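Cascombe Guest Rooms -- Bedding and Linen Gallery
Page updated July 30, 2021

This gallery covers the soft goods in use at the Cascombe house: blankets, quilts, pillows, sheets and the shelving they are kept on. It is meant as a reference for anyone making up a room or putting laundry away. Each entry gives the item, its care, and where it is stored. Entries run in the order the stock was bought, oldest first, except for the last group, which deals with folding and sorting on the bed.

Dimensions are nominal and were taken before the first wash. Cotton items have shrunk a little since. Polyester items have not.

SHEETS AND UNDERLAYERS

Flat sheet, white cotton
Hemmed on all four sides, with a wider hem at the head end. Wash hot, tumble dry on medium, fold in thirds lengthwise before folding across. Stored on the top shelf.

Fitted sheet, white cotton
Elastic runs the full perimeter. Older stock had elastic at the corners only and pulled off the mattress at night -- those have been cut up for dust covers. The care label is sewn at the foot end on the left, which helps when making a bed in poor light.

Mattress pad, quilted
Jisstead, second quality. Diamond stitching, skirted. The stitching has opened on one edge and was repaired by hand with polyester thread. Wash alone. Two cycles in the dryer are needed, with the pad turned over between them.

Underblanket
Brushed cotton, no binding. Used from the end of October until the heating goes off. It sheds lint for the first several washes and should be kept out of any load with dark clothing.

PILLOWS AND COVERS

Standard pillow, hollow fiber
Replaced every second year. To test one, fold it in half and let go. If it stays folded, it goes to the pet shelter box in the hall closet.

Pillowcase, housewife style
Plain, with an inside flap. The flap goes to the side away from the door. Iron the flap first and the face last.

Pillowcase, button closure
Domański. Four-hole buttons on a double placket. The buttons survive the wash but not the wringer at the old laundry, so these are now done in the house. Turn inside out before washing and leave unbuttoned.

Bolster
Firm fill, zip cover. Used on the daybed only. The zip pull was lost and has been replaced with a loop of cord.

BLANKETS AND QUILTS

Wool blanket, gray
Satin binding at both ends. Hand wash or air only. Stored with cedar blocks, which are sanded lightly each February to bring the smell back up.

Cotton cellular blanket, cream
Light, quick to dry, easy to snag. Check fingernails and rings before folding it. A pulled loop can be worked back through with a blunt needle and should never be cut.

Patchwork quilt, single
Bought at the Vostska market, seller unknown. Cotton face and back, thin batting. The dark patches bled in the first wash and tinted the back slightly. Cold water only from now on. Dry flat over two rails, out of direct sun.

Printed quilts, general
The house has several floral prints and they are not matched sets. A quilt and a blanket with different flowers can go on the same bed. Printed side up in all cases. Puffy quilts should be shaken from the short end so that the fill does not gather along one seam.

Plush blankets, general
Short-nap polyester. Cool wash, liquid detergent, no fabric softener, which coats the fibers and flattens the nap. Low heat or line dry. Do not iron. Brush the nap in one direction when dry and it will look even across the bed. Dryer lint from plush is heavy, and the screen has to be cleared after every load.

STORAGE

Closet shelving
Slatted pine, 80 cm wide, adjustable. Heavy items go at waist height. Blankets are stacked with the fold facing out so that they can be counted without unstacking.

Underbed box
Lidded, on casters. Holds one quilt or 2 wool blankets. The lid does not close over a plush blanket unless it is rolled tightly.

Vacuum bags
Tried once and dropped. The hollow fiber pillows did not recover their height, and the bags took up as much shelf room as the items had.

Shelf labels
Card in a clip-on holder, written in pencil. Adhesive labels left a residue on the pine.

SORTING AND FOLDING

The bed is used as the folding surface in rooms without a table. The cover stays on and is pulled flat first, up to the headboard, since clothes folded on a rumpled cover pick up creases from underneath. Pillows and any second quilt stay at the head end. Loose garments are put down in one pile to the side, unsorted, and taken from the top.

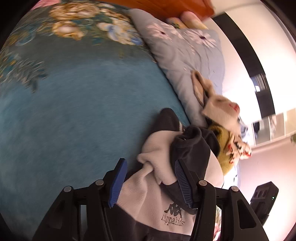 Plush is a good surface for this work. The nap holds a sleeve or a collar in place while the other half is folded over, and knits in particular do not slide. The drawback is transfer. Fleece and plush exchange lint freely, and a pale fleece folded on a dark print will need a pass with the roller before it goes in the drawer.

Order of work is as follows. Knits and fleece come first, laid face down, arms in, then folded up from the hem. Items with stitched designs are folded so that the stitching lies flat and is not on a crease. Thin cotton comes next. Anything that is still bunched from the dryer is shaken out twice and smoothed by hand; if that does not release it, it goes on a hanger for the evening.

Soft toys and small cushions that live on the bed can stay at the headboard during folding. They are washed in a mesh bag, cool cycle, and air dried. A spin above the lowest setting shifts the filling.

Finished stack
Seven garments high at most. Taller stacks lean when carried and have to be redone at the drawer.

Return to shelf
Stock is rotated from the bottom. The item just washed goes under the ones already there. The linen count on the last full inventory was 141 pieces, excluding dust covers and the contents of the shelter box.

Towels and bath mats are on a separate page.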